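Wedora 268 Desk Fan Kit — quiet cooling for small home offices

Price: $137
Ships from: Nutdale
Rated by our customers: 4 out of 5
Last updated May 7, 2022

I've been selling fans out of my shop in Nutdale for nine years now, and the Wedora 268 is the one I keep going home to. It sits on my own desk, next to a mug of cold coffee and a pile of invoices, and most afternoons I forget it's running. If your office is a converted closet or a corner of the bedroom like mine was for ages, you know how stuffy it gets by three o'clock with a computer humming under the desk!

The kit comes with the fan itself, a weighted base, a clamp for desks that don't have room for the base, a spare filter and a power cord long enough to reach the outlet behind my bookcase (I measured with my own furniture, so your mileage may vary). You get four speeds. I use the second one nearly all the time. The fourth is for July, and it will move your papers, so put something on them.

People ask me whether a desk fan does anything for the computer as well. A little — cooler air in the room means cooler air going into the case — but it won't fix a tower that's packed with dust. Please clean that out first. Shut it down, unplug it, take the side panel off and have a look at the heatsink before you spend any money with me.

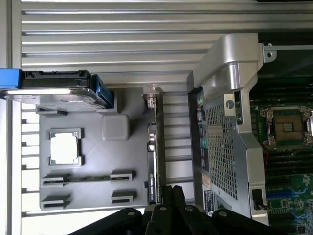
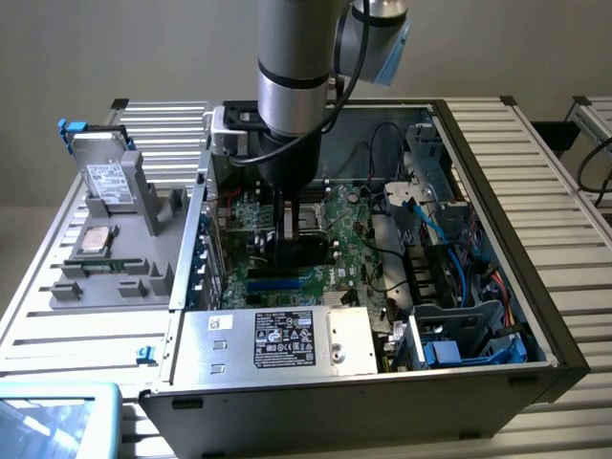 Back to the fan. The filter pops out from the rear with your thumb and can be rinsed under the tap. Let it dry overnight before you put it back. I did mine in March and it was gray with cat hair, which was a bit embarrassing. A replacement two-pack is $9 and fits the older Wynne models too, so if you have one of those in the attic you can order from this page.

Noise is hard to put into words. My customer Poul Mogensen records audiobooks in his spare room and leaves his on the lowest speed between takes, then turns it off when he's reading. So, quiet, but I wouldn't call it silent. If you want total silence the Sirkunis tabletop model is closer to it, though it costs more and you only get two speeds. I stock both and I'm happy to talk you through them.

Colors are white, sand and a dark green that I like a lot more in person than on my screen. The green is on back order.

A few things I'd change if they let me. The power light is too bright for a bedroom (I put a bit of tape over mine). The clamp has a rubber pad that falls off if you move it a lot, and the timer button is on the back where you can't see it. Gunnlaugur Kvaran, who handles our returns, keeps a jar of spare pads, so just write to him if yours goes missing and he'll drop one in the mail.

Returns are fine within 30 days, in the box if you still have it. Shipping is free on the full kit and $4 on filters. Orders placed before noon usually go out the same day, except Sundays.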